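3.2 Picking a cloth for the table

I'll admit I didn't expect to spend a whole section of this paper on tablecloths, but the cover turned out to matter to the people who took part, so bear with me. Our question in the Skestmont study was pretty simple: does a printed cover change how people feel about a plain work surface? I'd been wondering that ever since my first September at Blackwood, where every table was bare and everybody grumbled about it.

We sent out a short survey and got 909 replies back (I'd hoped for 1,000, but I'll take it!). People rated 5 covers on how calm they looked and how well they'd hide a crumb or a small stain. Solid white did badly on the second point, no surprise there. The busy prints did badly on the first. What people kept coming back to was a light background with a thin, open pattern, and botanical prints in particular got a lot of warm comments.

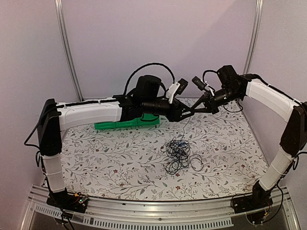

Wall color came up far more than I'd planned for. The print we liked best, grey branches and leaves on white with dark red blossoms dotted around (Figure 2), sits very nicely against pale pink or mauve, and I think that's the blossoms picking up the warmth in the paint. Aslak Holmgren, my co-author, disagrees and gives the credit to the grey. We never settled it, and the survey didn't ask, so take both of our opinions lightly.

Figure 2. The branch-and-blossom cover on the work surface, with pale walls behind and to the sides.

One more thing about prints with scattered flowers: the spacing matters a lot. In the Tukidmont comments people said tightly packed flowers made it harder to find small things they'd put down, like a button or a paper clip. Wide gaps got no such complaints. I went back and reread those comments twice, and I'd like to test spacing by itself next time, with the same flower and the same colors throughout.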